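搬迁服务管理 讲义

第六讲 长期仓储的计费、清单与责任划分

一、适用情形

委托人前往新驻地后暂无住房,或新住房面积小于原住房时,部分家居物品转入长期仓储。仓储与运输为两份独立合同,起止时间、责任主体和赔偿上限均须分别约定。承运人将物品交付仓库并取得签收单后,运输责任终止,仓储责任开始。

本讲沿用上一讲的案例:委托人自Condness迁往Stisholm,Mathias仓储公司承担中转存放,Morcombe为末端配送站。

二、计费基础

仓储费按净重或容积计算,合同中只能选用一种。案例合同采用净重。入库总净重2,005公斤,其中393公斤为委托人自行装箱部分,其余由承运人装箱。两部分费率相同,责任条件不同,见第三节。

计费周期为自然月,不足一个月按一个月计。委托人6月入库、中途提取部分物品的,当月仍按入库净重计费,次月起按余重计费。提取须提前书面申请,每次提取产生一次搬移费,不并入仓储费。

常见错误:将车辆过磅毛重直接填入净重栏。毛重含包装材料与周转木箱,应先扣除。

三、责任划分

1. 承运人装箱。箱内破损由承运人或仓库承担,依破损发生环节确定。环节无法确定时,按交接单上最后一次无异议签收倒推。

2. 委托人自行装箱。外箱完好而箱内破损的,仓库不承担责任;外箱有压痕、水渍或撕裂的,仓库承担举证责任。

3. 申报价值。单件价值超过800元的物品须单列,注明购置年份与现状。未单列者按重量限额赔付,事后补交发票不改变赔付方式。

4. 除外物品。易燃品、压力容器、食品、活体植物及现金不得入库。混入普通箱件造成他人物品损失的,由装箱方赔偿。

四、交接单填写

交接单一式2份,委托人与仓库各执一份。编号贴于箱体短边,与清单行号一致。现状栏使用统一代码:S为划痕,C为缺口,D为凹陷,W为水渍,代码后附位置。不接受“旧”“一般”“有使用痕迹”等笼统写法。

出库时逐件核对。外观异常应在签收前注明,隐蔽损坏按合同约定期限书面提出,逾期视为验收无异议。

五、清单描述的粒度
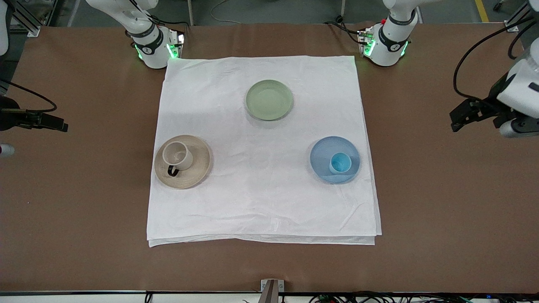

清单描述应使未参与装箱的人仅凭文字即可辨认物品。粒度过粗,索赔时无法定位;粒度过细,填写成本上升,差错率随之增加。通常以箱为单位建行,箱内物品按类别列出,仅对外观差异明显或需单列申报的器物逐件说明。以白布上的餐具为例,只写“餐具若干”不合格,可写“浅灰绿色圆形浅碗”“米色斑点釉茶碟”“白色马克杯,深色杯柄”。杯与碟在桌面上叠放,在清单中仍应分列,因二者包装时分开,破损也分别认定。材质不能确认时该项留空,不得凭外观推断。课后请按本节要求,为案例中委托人自行装箱的部分拟写一页清单,现状栏全部使用代码,下次课前提交。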